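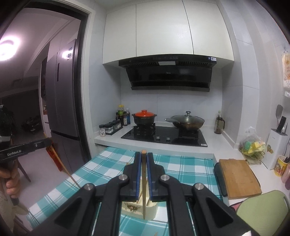 Section 3 covers setting up the Nimora rice cooker for the first time, and it assumes you have read Section 2, or at least moved it out of the way to get at the power lead. Choose the spot before you fill anything. The cooker can live on the dining table if the lead reaches, and plenty of people keep it there, next to the chopstick holder, so that seconds are within arm's length. If your table wears a cloth, checked or otherwise, put a board or a tray under the cooker first. The base gets warm and the steam finds its way down.

3.1 Before the first batch

1. Take out the inner pot, the steam cap and the paddle. The paddle is taped inside the lid, where you will look last.
2. Peel the film off the front panel. All of it. The bit under the handle counts.
3. Wash the pot and the cap in warm soapy water and dry them.
4. Wipe the heating plate with a dry cloth. One grain of rice stuck there will tilt the pot and give you supper in two textures.

CAUTION: Never pour water into the body of the cooker. The pot goes in the body and the water goes in the pot. We print this because of the letters we get.

3.2 Setting the clock

1. Plug in. The display shows 0:00 and blinks.
2. Hold HOUR and MIN together until it beeps.
3. Set the time, then press KEEP. If you press START instead, the cooker will begin heating an empty pot with great enthusiasm. Press OFF and go back to step 2.

Note: The clock forgets everything if unplugged for more than 13 minutes.

3.3 The first batch

1. Rinse the rice until the water is cloudy and no longer milk.
2. Fill to the line that matches your cups. The lines marked P are for porridge.
3. Close the lid until it clicks. A lid that merely looks closed will let the steam out and the rice will sulk.
4. Press START and leave it alone.
5. After the tune, wait ten minutes, then loosen the rice with the paddle. Metal spoons scratch the pot.

Note: Error code E3 means the lid is open. Error code E4 means the lid was open and you ignored E3.

Search this manual Enter keyword or model Go

Comments

Rami Khasawneh
Mine plays the tune at 6 in the morning whatever I set. Is there a way to turn it off? Section 7 says see Section 3.

Jad Smadi
@Rami hold KEEP while you plug it in. It was in the old manual, page gone now. Also check AM/PM.

Rami Khasawneh
It was AM/PM. Thanks.

Emska
Does the Primero pot fit this one? The lid won't click with it.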